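Getting small round things off a table, and what the gripper people have found out

Last updated: December

Anyone who has tipped a jar of beads over the worktop knows round things are a nuisance. They roll away from whatever touches them first. I've been asked to look at a piece of research on this, because the write-up from the Jelta project says its results apply to "everyday household tidying". I run a tips page and I've read it twice, so I'll give you my view.

The idea is simple enough. A person holds a pair of grippers, one in each hand, and does the chore with those instead of fingers. The movements are recorded and a robot is later taught from the recordings. Nana Frimpong, who wrote the report, calls the task "sort and stow": small balls on a flat top, one tray, everything to end up in the tray. 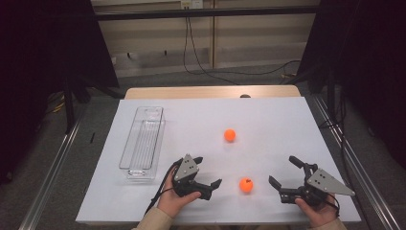
Two-handed practice with the hand-held grippers: orange balls, clear tray.

Look at how much has been made easy. A plain white top, nothing else on it to knock over, and a tray with walls. My kitchen drawer has string in it. I would like to see the same trial on an oilcloth with crumbs.

The main claim is that coming at a ball from both sides beats chasing it with one gripper. Well, yes. My mother did that with peas. What the report adds is a number: over 12 tries each way, the one-handed method lost the ball 6 times and the two-handed method lost it 2 times. That's a fair gap but 12 is a small lot, and it was the same person doing all of them, who must have been getting better as the morning went on. The report doesn't say which method went first. I wrote and asked and haven't had a reply.

Then there's the robot part, which gets four lines. It "followed the demonstrated approach in most cases". Most of what?

What I'd keep from it, for use with your own hands or a pair of kitchen tongs:

Put the tray down before you start, lengthways to you and to one side, so you aren't reaching over the loose ones.

Bring both hands in low and slowly. Stop just short of the ball on each side, then close.

Take the nearest one first. The report is quite good on this and I had always done it the other way.

If the top slopes, fold a tea towel along the low edge. (Mine, not theirs. Their table was level.)

Ignore the advice about practising the grip without the ball. I tried it with tongs for some ten minutes and was no better at peppercorns.

Frimpong says a second round is planned with dried beans and a patterned cloth. If they swap the order of the methods and use more than one pair of hands I'll take it more seriously, and I'll change this page. Until then a dustpan is still quicker for anything smaller than a marble.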